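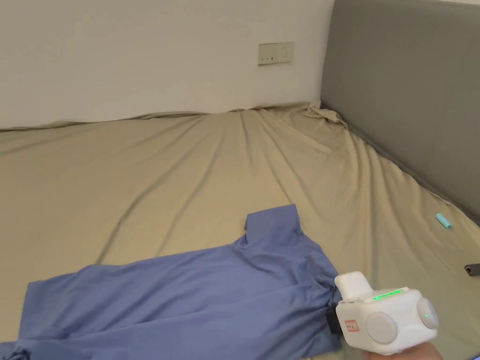
Folding a blue shirt on the bed, gripper at the right end.

Livska hand gripper review: can it fold the laundry?

By the Home Machines desk
Tuesday, January 14, 2020
4 min read

Livska sells its gripper as a first step toward a robot that does chores. You hold it and supply the arm, and the jaw does the grabbing. I have used it on laundry since November.

It holds cloth well. Once the jaw closes on a shirt, the fabric stays put while you drag or lift it. Socks and dish towels were easy. Picking up one layer was hard, and on a fitted sheet that wasn't pulled tight it often took sheet and shirt together.

Long sleeves are the worst. Laying one flat takes two hands at home, and with a single jaw I was chasing the cuff across the mattress. My best time for a long-sleeved shirt was 6 minutes. In a batch of 50 items, only 7 came out neat enough for a drawer.

That was with a person steering. A machine would also have to find the collar in a crumpled heap, and I wouldn't bet on that soon. For stiff parts at a workbench the gripper makes more sense. For laundry, wait.

Score: 6 out of 10

Related
Dora floor mop: one month in
Menon window cleaner review
Turenov bench arm, first look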